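Home | Projects | Budget | Data | Downloads | Contact

Neltcombe Tabletop Set: data card and equipment plan

Version 2, Feb 6, 2020

Purpose

The set was recorded to support the Favville laboratory's equipment bid. It holds 1614 recordings of one arm handling play food and kitchen items on a white table. Applicants for shared funds are asked to read the costing notes before they draw up a request.

What the bid covers

The bid covers one arm, a two-finger gripper, a camera for the wrist and a service agreement lasting 5 years. The Jaunzems budget line pays for the arm and gripper. Cameras, cables and spare fingers are charged to Miltudar and must be ordered separately.
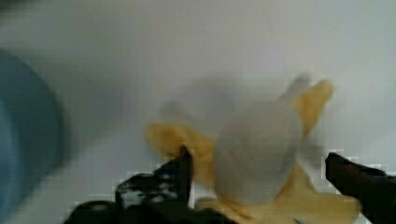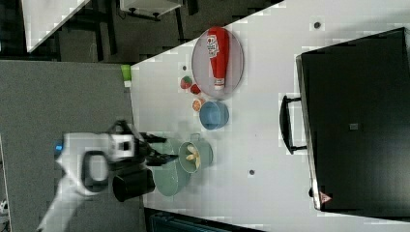

Tableware and play food as set out for the banana and mug work.
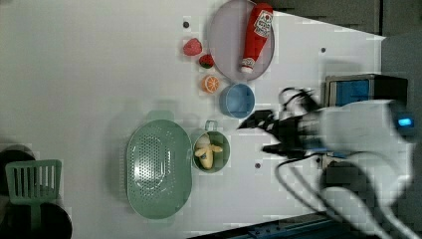
The Favville finance office replied that a service agreement should not be entered as equipment, as it is a running cost and falls under a different heading. The office also asked for the delivery charge to be shown on its own line, and for fingers to be priced in pairs.

Both changes will appear in the next version. The revised bid has 13 lines and no longer includes a second table.

Known limits

Prices were quoted before tax. Staff time for setting up is not included. Lead times for grippers differ between suppliers and should be confirmed in writing before any order is placed.

Use

The recordings may be used for planning and teaching within Neltcombe. Other uses require written consent.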